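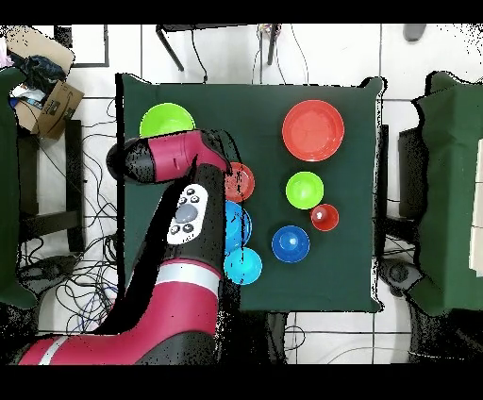

2 min read

Hello all,

> Is the Flirkero weekend in June for couples only, or can single people book also? And is clothing optional in the whole campground?

Single women, single men and couples are all welcome. I asked the office at Flornilport by telephone and they confirmed it. Clothing is optional at the pool and on the lower meadow. At reception and on the road to Patow you must please be dressed.

The price is 68 per person for 2 nights, tent place included. For the cabins you pay 90, and only 3 are still free. Dogs are not allowed this year, I am sorry.

Please do not take photographs of other guests, also not from far away. Last summer we had a complaint and it was unpleasant for everybody.

If you want to share a car from the station, write to me and not to the whole list.

Kind regards,
Lưu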